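Phone drops to 8% overnight after update, battery "Good" in settings
Posted in Phones & Tablets – Battery and Charging
Asked by Vivek Nishad, 15 November 2024

I have a Prilano that I bought secondhand in January. Until the last system update it would lose a little overnight and I never thought about it. Now I put it on the nightstand at 100 and wake up to 8. It's doing this in airplane mode. I'm asleep. I don't know who is using it.

What I've tried so far: restarting, turning off Bluetooth, deleting the two games my nephew put on there, and yelling. The battery page in settings says "Health: Good" and blames "System" for 73 percent of the drain, which is like a plumber telling me the leak is caused by water.

I called the shop in Clederville and they quoted me for a new battery without looking at the phone. Is it the battery or is it the update? I would like to not pay for both.

3 replies

Friederike Petersen
It's the update, most likely. A worn battery tends to shut off early or jump around, say from 40 to 12 while you're in the middle of a call. Yours is going down in your sleep with the radios off, so something is keeping the processor awake.

Before you pay anyone, do this:

Go to Settings, then Storage, and look at how much free space you have left. After a big update the phone re-sorts all the photos and rebuilds its search list, and if the storage is nearly full it can get stuck and start over every night. Mine had 2947 photos on it and it chewed on them for most of a week. Clear out a few gigabytes, leave it plugged in overnight with Wi-Fi on, and let it finish.

If that doesn't help, start it in safe mode. Hold the power button, then press and hold "Power off" on the screen until it asks. Leave it in safe mode for one night. If the drain stops, it's an app you installed. If it doesn't, it's the system, and you're looking at a backup and a factory reset. I'm sorry. I know how long it takes to sign back in to everything.

Airplane mode doesn't help with this, by the way. It keeps the phone from talking to anyone, and the phone is perfectly happy to talk to itself.

Ankit Srivastava
same thing on mine. i bought an Ahuja charger and now it charges faster so i mind less

Benjamín Cáceres
Friederike's steps are the right ones, but I'd add one thing for a secondhand phone. "Health: Good" only tells you what the battery's own chip reports. If a previous owner had it swapped for a cheap one, the chip may say "Good" until the day it swells up and lifts the screen off. Lay the phone face down on a table and see if it rocks. If it does, stop charging it and get it replaced, update or no update.

If it sits flat, do the storage cleanup first. I also turned off the always-on display, which the update had helpfully switched back on for me. That alone got me through the night – I'd turned it off twice already, and I expect to turn it off again after the next one.

As for the shop, they quoted me a new battery when I came in with a cracked camera cover, so I wouldn't read too much into it.
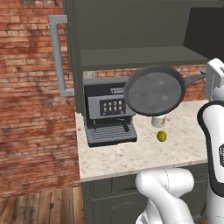
One more thing on the reset, if you end up there: take your authenticator app off the old setup or export the codes before you wipe anything. I didn't, and spent a long lunch break proving to my bank that I was me. They weren't convinced until the second call.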